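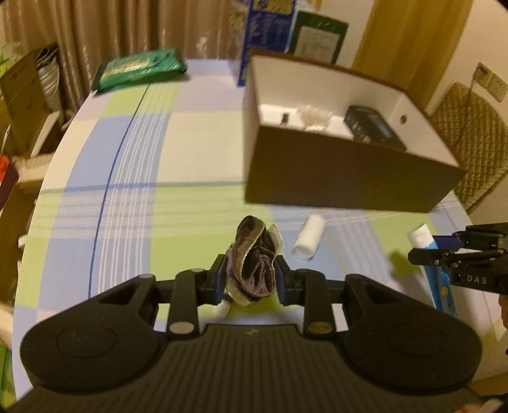

Ekgate Memorial Field: inspection before the remembrance parade

Checklist with comments, second visit, Thursday morning

Scope: parade ground, memorial wall, saluting platform, public seating, first aid point. The cadet hut is on a separate sheet. Items are marked OK, ACTION or STOP. A STOP item must be closed before the public is let in.

1. Entrance and routes

1.1 Main gate opens fully and is held by its hook. OK
1.2 Side gate to Quintana Lane unlocked during the event. ACTION
Comment: The padlock is new and the steward post has no key for it. Last year the same gate was found locked at the end of the parade and the old soldiers had to walk back all the way round. Please cut two keys.
1.3 Path suitable for wheelchairs. OK
Comment: One slab near the flagpole is higher than its neighbour. It was ground down after the first visit and I am satisfied with it.
1.4 Vehicle gate kept free for ambulance. OK

2. Parade ground

2.1 Surface free from holes and loose stones. ACTION
Comment: Loose gravel remains at the north corner, exactly where the column makes its turn. In polished leather soles this is slippery. Sweep on the morning of the parade and not the evening before, as cars park there overnight.
2.2 Marching lines repainted. OK
2.3 Distance between column and spectators at least 2 metres. OK
2.4 Drainage covers flush and locked. OK

3. Memorial wall

3.1 Stonework stable, no movement when pushed by hand. OK
3.2 Wreath hooks secure. ACTION
Comment: Third hook from the left turns in its hole. It carries the regimental wreath, the heaviest one. Refix with resin, leave for one full day before loading.
3.3 Steps have a visible edge. OK
Comment: The white paint is good. I know that some members find it ugly on a memorial, and I understand this feeling, but please do not remove it. Many who climb these steps are above eighty.

4. Saluting platform

4.1 Supplied with a load certificate. OK
Comment: Hired from Lurow. The certificate gives 265 kg for each panel.
4.2 Handrail on three sides. STOP
Comment: The rear rail was not delivered. On my first visit I was told it would come "with the chairs". The chairs are here, the rail is not. The platform must not be used by anyone, also not for rehearsal, until it is fitted.
4.3 Feet standing on level boards. OK

5. Public seating

5.1 Number of chairs agrees with the plan (200). OK
5.2 Rows linked together. ACTION
Comment: Front four rows only. The clips for the others are in the Jistora crate behind the hut.
5.3 Centre aisle kept clear. OK

6. Blank firing and noise

6.1 Firing party has its written permission on site. OK
6.2 Clear area marked in front of the party. OK
6.3 Public warned before the volley. ACTION
Comment: The programme mentions it on the last page, in small letters. I ask for a spoken warning also, and a sign at both gates. For some of our veterans, and for people who came to this town from a war, a sudden shot is not a small matter. Dog owners will be thankful too.

7. First aid and welfare

7.1 First aid post staffed from 9.30. OK
7.2 Drinking water near the standing ranks. ACTION
Comment: In April two cadets fainted during the long speech. Put water on both sides of the ground, and allow the ranks to stand easy.
7.3 Chairs in shade for those who cannot stand. OK

Result: one STOP, six ACTION. I will return for item 4.2 as soon as I am informed that the rail has arrived. The other items can be signed by the parade marshal on the copy kept at the steward post.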